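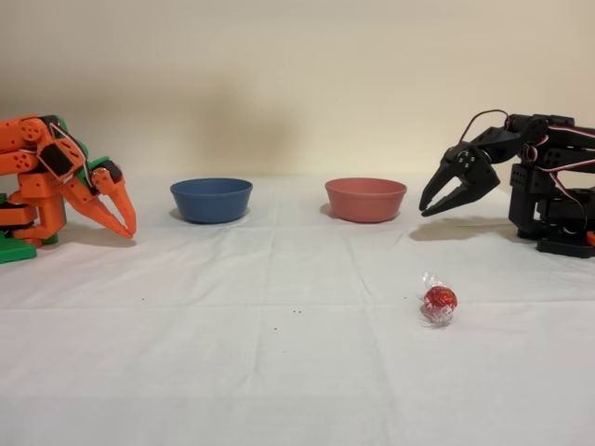 Why do people take a sweet when it's free?

My project for the spring term was about snacking, and mostly about whether wrapped sweets get eaten faster when they're near the till or near the door. I picked it because I work evenings at the Drideck café in Nedon and I already knew half the regulars (which probably helped, people are nice to you when you pour their tea!).

I put out 500 chocolates over April, split between two spots, and kept a tally on the back of the rota. The door won, easily. I'd bet my dad it would be the till, so I now owe him a car wash.

I also handed out a short questionnaire and got 45 back. A lot of people said they "hardly ever" took one, and I'm sorry but I've seen the tally. Some 20 of them wrote that they took a sweet for somebody at home, which I hadn't put as an option, so I had to add a new column to my spreadsheet and redo both charts.

If I did it again I'd swap the two spots over halfway through the month. The door gets a lot more people walking past anyway, and my tutor spotted that in about four seconds. I'd also start the write-up before the night it was due.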